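# Tima T3 parallel gripper

The Tima T3 is a two-finger parallel gripper for light tabletop arms. It handles cups, small bottles, boxes and similar household items. Tshabalala sells it as a single unit or as a matched pair for two-arm stations.

## What you get

- Gripper body with motor and controller board
- One set of standard fingers, fitted
- Mounting plate and 8 screws
- Power and data cable

Fingers are sold separately as spares. The narrow finger set fits the same mount and swaps with a hex key. You don't need to take the gripper off the arm to do it.

## Specifications

| | |
|---|---|
| Weight with standard fingers | 939 g |
| Opening | 0 to 54 mm at the tips |
| Finger sets available | Standard, narrow |
| Controller | Cludar or Erkuvine |
| Warranty | 3 years |

## Bench comparison

We ran the T3 as a pair on a two-arm station in December, first with the Cludar controller and then with the Erkuvine. Both ran the same cup and bottle tasks with the same start positions, marked on the table in red and blue tape.
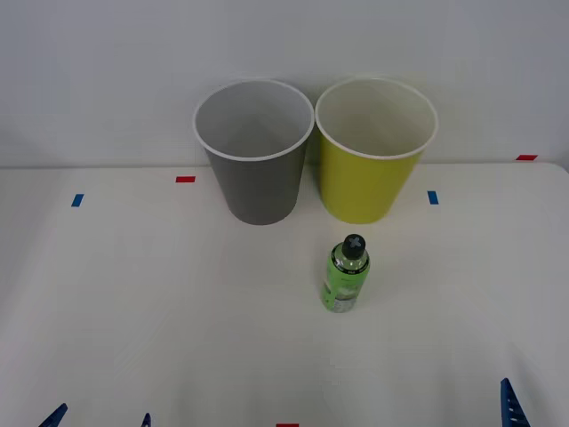

**Giorgia Sartori**
Applications engineer, Tshabalala

The gray and yellow-green cups stand with their rims nearly touching, and that is the hard part of this layout. A finger has to go into a narrow space or the arm has to come at the cup from another side. We let each controller start from its default settings and only changed the closing force.

The small green bottle is in front of the cups, nearer the yellow-green one. It gave less trouble. Both controllers picked it up by the body without a change of settings. Gripping by the cap took a slower close on the Cludar.

On tapered cups, the Erkuvine held more evenly at low force. The Cludar closed faster but pushed the cup sideways more often before the second finger made contact. Lowering the approach speed fixed most of that. For mixed objects I would start with the Erkuvine. If you mainly handle boxes or bottles, the Cludar does the job and is easier to set up.

## Ordering notes

Pick the controller when you order, as the connector on the cable is different for each. A pair needs two cables and one controller. Existing Cludar owners should check that their firmware supports two grippers before adding a second T3.

Page updated January 6, 2025.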